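Pluluris data catch-up, July 8, 2024
Present: Kerubo, Nithin, Zawadi (notes). Apologies: Şengül.

Paper task — 254 demos kept so far, 16 binned for dropped sheets. Nithin wants more with sheets overlapping, too many tidy layouts in the April set. Agreed.
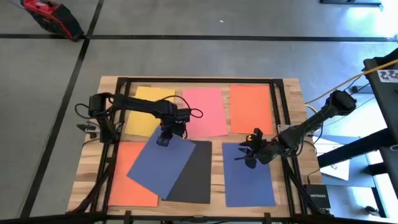

Paper task, both arms over the table, blue sheet across the black one.

Kerubo: start poses too alike, shuffle sheets between every demo. Operators to swop after 8 runs.

Labels behind again. Zawadi to chase Kanini.

Actions: Nithin — 2 new layouts. Kerubo — update operater sheet.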